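Letter from Curkden: the checkpoint on the Gundwood road

By Raluca Zamfir

Many readers wrote to us after the November newsletter and asked what is happening with the people who live on the other side of the Gundwood bridge. I was there for 6 days and I try to put down what I heard, as exactly as I can. Some names I leave out because the persons asked me.

The bridge was closed for civilian cars on the second night of the shelling. Before this, a farmer from the upper villages could be at the Curkden market in half an hour. Now he must go by the Arncombe road, through two army posts, and at the second post the soldiers decide each morning how many vehicles may pass. On the Tuesday I was there they let through 25. The others turned around, among them a lorry with milk, and the driver poured most of it in the ditch the same evening because his cooling did not work.

The army says that the closing is for the safety of the population. Their spokesman in the district, Bogdan Ilie, received me for a short talk. He told me that armed men had used the bridge at night to bring weapons to the western bank, and that two soldiers were killed there by a mine. "We did not choose this place for the fighting," he said. I asked him when the bridge can open again and he answered that this is a question for the ministry. I have written to the ministry twice and I have no reply until today.

In the upper villages people tell it differently. They do not deny that there were armed men. But they say the houses which were destroyed on the night of the search were not the houses where those men had slept. Floarea Olteanu lost the house of her parents, where also her brother was living with his children. She was given ten minutes to take out the documents and the animals. She took out the animals first, and the papers burned, and now without the papers she cannot apply for the compensation. The office in Curkden has sent her home three times. 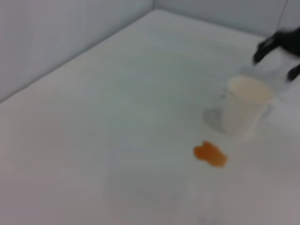
I asked at this office how many applications they have. The answer was 597, for the whole district, and 5 of them were decided. Of course it is a small office with few employees, and the woman who spoke with me was polite and looked very tired. But the winter is already here, and in the villages above Gundwood it comes earlier than in the valley. Families are staying with relatives, sometimes two or three families under one roof, and the school is closed because the army uses the building.

A word on the medical situation. The doctor who served the upper villages left at the beginning of the fighting. Yurii Nazarenko, a retired nurse, does what he can from his own kitchen, but he has no insulin and nearly no antibiotics. He keeps a list of the patients who should be in hospital and he read it to me. An ambulance may pass the posts only with a permission from the evening before, so a person who becomes ill in the night must wait until the next day but one. He has asked for a standing permission for ambulances. Such a permission existed during the fighting of four years ago, therefore it is surely possible.

Our partners at Van Beek have a lorry with blankets, stoves and medicines ready in Arncombe. It is loaded and the customs papers are in order. Tipene Brunton, who leads the transport, has been to the second post every morning of this week with the same folder, and every morning he was told to come again. He will continue to go.

What we ask from readers is a letter to your representative, with two clear requests: free passage for ambulances at all hours, and the opening of the bridge for civilians in daylight, under whatever control the army finds necessary. A model letter can be had from our office. Please change it a little into your own words, as the identical letters are often put aside without reading.

The next public meeting is on Sunday, December 15, 2024, in the parish hall, at three in the afternoon. I will speak there and answer questions, and there will be a collection for the fuel of the second lorry.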